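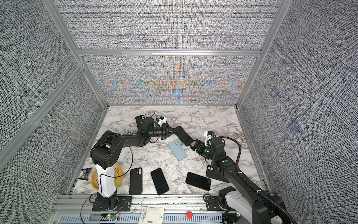
Slide 4: The phone pile

OK, so this is the task I get asked about most. Two arms, a bunch of phones on a marble-look floor, most of them black, and I really do mean black on black on black. Pause here, let people look at it for a second.

Say the thing about face-up and face-down. Some phones have the screen up, some show you the camera bump, and for our policy those were basically two different objects until April. Tuulikki hated this!

Then the method, quickly. We collected 412 demos with both arms. Wian's idea was to label only the moment of contact and let the rest of the trajectory go unlabeled (he calls it lazy, I call it the reason I have a talk).

Slide 5: Numbers

Grasp success 89 percent on phones it had trained with. On the pale blue one, held out, 36. Don't rush past the 36. Somebody will ask, and I'd rather bring it up myself. My guess is the rounded camera module, Dumisani thinks it's color, and we haven't run the test that would settle it.

If there's time: the Trekberg baseline. Same demos, one arm at a time, and it drops a lot more phones during handover. Skip if Maximiliano is waving at me.

Slide 6: Handover clip

Play it 2 times, second time slow. Water. Then over to Sizwe for the hardware questions.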